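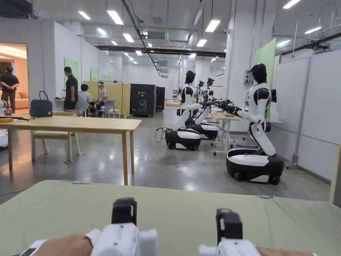 학과 자료실 > 학생 프로젝트 > 허브·원예 > 로즈마리 꺾꽂이

10월 | 작성: 원예 실습 수강생

로즈마리 꺾꽂이, 어떤 흙에 꽂아야 뿌리가 잘 나올까?

1. 왜 하필 로즈마리였냐면

처음에는 바질로 하려고 했어요. 바질은 물컵에 꽂아만 둬도 뿌리가 나오니까 보고서 쓰기가 편하잖아요. 그런데 계획서를 내기 직전에 마음이 바뀌었습니다. 제가 자취방에서 로즈마리를 꺾꽂이했다가 몽땅 말려 죽인 적이 있거든요. 그때는 베란다에 굴러다니던 흙을 대충 퍼서 꽂았는데, 흙 탓인지 물 탓인지 끝까지 알 수가 없었어요. 이번 기회에 그거나 제대로 알아보자 싶었습니다.

어미 그루는 Flondwood 농장에서 얻었습니다. 학교에서 버스를 타고 Tilton 쪽으로 한참 들어가면 나오는 허브 농장인데, 가을 전정 때 나오는 가지를 학생들한테 그냥 나눠 줍니다(전화는 미리 해야 해요!). 곧게 서는 품종이었고 이름표가 떨어져 나간 그루라서 정확한 품종명은 못 적었어요. 이 부분은 보고서의 약점이라고 생각합니다. 기는 품종이 뿌리를 더 쉽게 내린다는 얘기도 있는데 비교는 못 해 봤고요.

2. 비교한 흙

비교한 흙은 3가지입니다.

- 시판 원예용 상토 그대로
- 펄라이트와 피트모스를 반반 섞은 것
- 굵은 모래에 상토를 조금 섞은 것

상토와 피트모스는 전부 Fandstead 원예자재점에서 샀습니다. 모래는 실습실에 있던 걸 물로 여러 번 헹궈서 썼어요. 헹굴 때마다 누런 물이 계속 나와서 팔이 빠지는 줄 알았습니다. 헹군 다음에는 신문지에 넓게 펴서 하룻밤 말렸는데, 신문지 잉크가 모래에 묻어서 다시 헹궜어요. 다음에 하실 분은 비닐을 까세요.

예산은 수업에서 나온 지원금 안에서 해결했고 3,103원이 남았습니다. 장갑을 하나 더 살까 하다가 그냥 반납했어요. 영수증은 부록 봉투에 넣어 두었습니다.

3. 꺾꽂이한 방법

순은 모두 100개를 준비했습니다. 가지 끝의 올해 자란 부분에서 골랐는데, 너무 말랑한 초록 부분만 있는 건 빼고 아래쪽이 살짝 갈색으로 굳기 시작한 걸 썼어요. 손가락으로 휘었을 때 휘기는 하는데 금방 되돌아오는 정도라고 하면 감이 오실까요? 꽃봉오리가 달린 가지도 뺐습니다.

길이는 제 손가락 길이에 맞췄습니다. 자로 재다가 중간에 포기하고 검지에 대 보면서 잘랐어요(검지가 짧은 편이라 순도 좀 짧습니다). 마디 바로 아래를 비스듬히 자르고, 아래쪽 절반의 잎을 손으로 훑어 냈습니다. 이때 껍질이 쭉 찢어지는 일이 꽤 있었어요. 위에서 아래로 당기면 찢어지고, 잎을 하나씩 옆으로 젖히면 괜찮았습니다. 찢어진 순은 따로 모아서 차로 마셨는데 향은 정말 좋았습니다.

자른 순은 물에 잠깐 담갔다가 꽂았습니다. 발근제는 일부러 안 썼어요. 흙 차이를 보고 싶은데 발근제가 끼어들면 결과를 읽기가 어려울 것 같았거든요. 꽂을 때는 나무젓가락으로 먼저 구멍을 내고, 순을 넣은 다음 주변 흙을 살살 눌러 줬습니다. 첫날엔 너무 세게 눌러서 상토가 벽돌처럼 굳어 버리는 바람에 그 줄은 뽑아서 다시 꽂았어요.

자리는 실습 온실 북쪽 선반, 햇빛이 바로 들지 않는 곳이었습니다. 투명한 뚜껑을 덮어 두고 아침마다 열어서 환기했고, 물은 흙 겉이 마르면 분무기로 줬습니다. 전체 기간 동안 비료는 한 번도 안 줬습니다.

4. 지켜본 기록

약 2주 동안은 정말 아무 일도 안 일어납니다. 매일 들여다보는데 어제랑 똑같아요. 너무 궁금해서 살짝 당겨 보고 싶은 마음이 굴뚝같았는데, 당기면 막 나오려던 뿌리가 끊어진다고 해서 참았습니다. 사실 하나는 당겨 봤어요. 쏙 빠졌고, 뿌리는 없었고, 미안해서 다시 꽂아 줬습니다.

제일 먼저 문제가 생긴 건 상토였습니다. 줄기 아래가 까매지면서 물러지는 순이 나오기 시작했어요. 뚜껑 안쪽에 물방울이 맺혀 있는 날이 많았는데도 저는 흙 겉만 보고 물을 또 줬던 거죠. 겉은 말라 보여도 속은 축축하더라고요. 그 뒤로는 나무젓가락을 꽂아 봐서 흙이 묻어 나오면 물을 건너뛰었습니다. 무른 순은 옆으로 번질까 봐 바로 뽑아 버렸고요.

모래 쪽은 반대였습니다. 물이 너무 빨리 빠져서, 수업이 몰린 날 오후에 가 보면 잎끝이 축 처져 있었어요. 분무를 해 주면 저녁쯤에는 다시 서는 것도 있고 그대로 말라 버리는 것도 있었습니다. 대신 줄기가 까맣게 무르는 일은 거의 없었어요.

펄라이트와 피트모스를 섞은 흙은 제일 손이 덜 갔습니다. 기록장을 다시 읽어 보니 이 흙은 '이상 없음'이라고만 쓴 날이 너무 많아서 민망할 정도예요. 새잎이 올라오기 시작한 것도 여기가 제일 빨랐습니다. 연두색 새잎을 처음 발견한 날에는 온실에서 혼자 소리를 질렀어요!

5. 결과

한 달쯤 지나서 전부 뽑아 뿌리를 확인했습니다. 뿌리가 난 순의 비율은 펄라이트·피트모스 혼합토가 가장 높았고, 그다음이 모래, 상토가 꼴찌였습니다. 줄별 기록은 부록 표에 옮겨 두었어요.

그런데 뿌리 모양을 보면 얘기가 조금 달라집니다. 모래에서 나온 뿌리는 굵고 가지가 별로 없었고 옮길 때 톡톡 잘 부러졌습니다. 혼합토에서 나온 뿌리는 가늘고 잔뿌리가 많아서 흙을 꽉 붙잡고 있었어요. 상토에서 살아남은 순은 몇 안 되지만 그중에는 뿌리가 제일 풍성한 것도 있었습니다. 그러니까 상토가 아예 안 맞는다기보다는 제가 물을 많이 준 탓이 큰 것 같아요. 같은 상토에 물만 줄여서 다시 해 보면 순위가 바뀔지도 모르겠습니다.

그리고 새잎이 나왔다고 꼭 뿌리가 있는 건 아니었습니다. 잎이 파릇파릇해서 잔뜩 기대하고 뽑았는데 밑동이 깨끗한 순이 있었어요. 줄기에 남은 힘으로 잎부터 낸 모양인데, 다음에는 새잎 나온 날짜와 뿌리 유무를 순마다 짝지어 적어 보려고 합니다. 이번에는 줄 단위로만 적어서 나중에 맞춰 볼 수가 없었거든요.

6. 아쉬웠던 점

가장 큰 건 물입니다. 흙마다 물 빠짐이 다른데 같은 기준으로 물을 줬으니, 흙을 비교한 건지 제 물 주기 습관을 비교한 건지 헷갈리는 부분이 있습니다. 화분 무게를 재서 물을 줬으면 훨씬 나았을 거예요.

선반 위치도 걸립니다. 모래 트레이가 환풍기에 제일 가까웠는데 이걸 중간이 지나서야 알았어요. 바로 자리를 바꿔 주긴 했지만 처음부터 며칠마다 돌려 가며 놓았어야 했습니다. 온도 기록도 주말 것은 비어 있습니다.

발근제를 쓴 비교 줄도 하나쯤 있었으면 좋았을 텐데, 선반이 꽉 차서 못 넣었습니다. 다음 학기에 이어서 하고 싶은 분이 있으면 제 기록장을 드릴게요. 글씨는 좀 각오하셔야 합니다.

7. 지금 모종들은

뿌리가 난 순은 작은 화분에 하나씩 옮겨 심었습니다. 옮긴 직후에는 며칠 그늘에 두었고, 지금은 창가 쪽 밝은 자리로 나와 있어요. 일부는 Iyer 기숙사 앞 화단에 심기로 얘기가 됐는데, 날이 추워지고 있어서 봄까지는 온실에서 데리고 있을 생각입니다. 어린 로즈마리는 얼면 끝이라고 농장에서도 여러 번 말씀하셨고요.

나머지는 수업 듣는 사람들이 하나씩 가져가기로 했습니다. 가져가실 때는 화분 받침에 물이 고이지 않게만 해 주세요. 겨울 동안은 물을 생각보다 훨씬 드물게 줘도 됩니다. 순 끝을 조금 따 주면 옆으로 가지가 벌어지는데, 옮긴 지 얼마 안 됐으니 새잎이 확실히 자라는 걸 보고 나서 따는 게 좋아요. 남은 혼합토는 온실 입구 파란 통에 있으니 분갈이할 때 쓰셔도 됩니다.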